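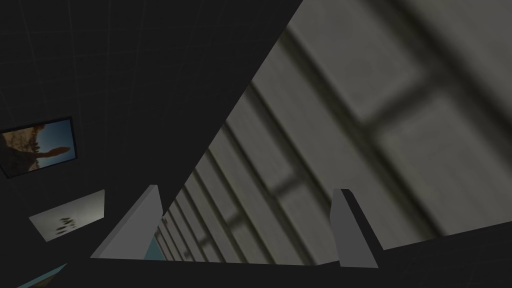 Hello again from Stamside! I promised you a fuller update than the two-line email I sent in the spring, so settle in, this one runs a bit long.

The short version is that the river cleanup and the Wedeo reuse shop are both going, the school visits are behind, and we still have money left in the transport line. Now the long version.

When you agreed to fund us, the plan was to clear the stretch of bank between the old mill at Hollenstein and the footbridge. We've done almost 400 yards of it, and I'm really pleased with how it looks. The top end was easy going. The lower end was brambles on top of fence wire on top of more brambles, and we lost most of June to it (and several pairs of gloves, which is why you'll see that line creep up in the spreadsheet). I had figured on one dumpster for the whole job. We filled 3. The landowner on the far side has asked if we'd carry on past the footbridge, and I've told him we'd need to talk to you first. So, consider this me talking to you first!

What comes out of the river is mostly dull. Food wrappers, baling twine, a lot of drink containers, and household plastics that have been knocked around for who knows how long. We sort everything on tarps at the mill, and anything that can be recycled goes to the depot on the Tristetari road. They've been great about letting us drop off late. They did turn one load away in August for being too muddy, and now we rinse before we bag. It adds an hour to the day and everyone grumbles, me included.
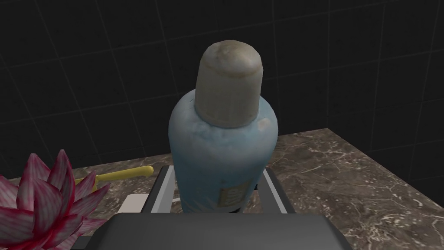

A light blue plastic bottle with a stained off-white cap.

The Wedeo shop opened later than I told you it would. The building needed a new back door before the insurance people would sign, and the door took forever. But we've been open since August, mornings only, and it's busier than I dared hope. Kitchen stuff goes first. Garden tools go the minute they hit the shelf. Books sit there and sit there, so I've stopped taking them unless they're for kids. Takings cover the rent and the electric bill but not my hours yet. I think we could get there by next summer if we open afternoons too, and I'd like to try that with what's left in the transport line, if you're okay with me moving it over. We spent less on the van than I budgeted, mostly thanks to the depot being so close.

Schools. I said we'd see 100 kids by the end of the growing season and we haven't. One school came twice and loved it, the other pulled out over bus costs. I should have asked about buses at the start. I've offered to go to them instead with a box of river finds and the sorting game, and they seem keen, so I'm hoping to have that booked in before the winter break.

A few odds and ends. The grant for the handrail came through from the town, so you can take that off your list of worries. The signs at the mill are up, though the printer spelled Hollenstein with one L and we're waiting on the replacement. And the water testing kit you lent us is coming back with the next van run, cleaned and with the spare strips in the lid.

What I need from you is a yes or no on the transport money, and a chat about the stretch past the footbridge. October is wide open for me, any time after noon when the shop shuts. Receipts are in the usual folder.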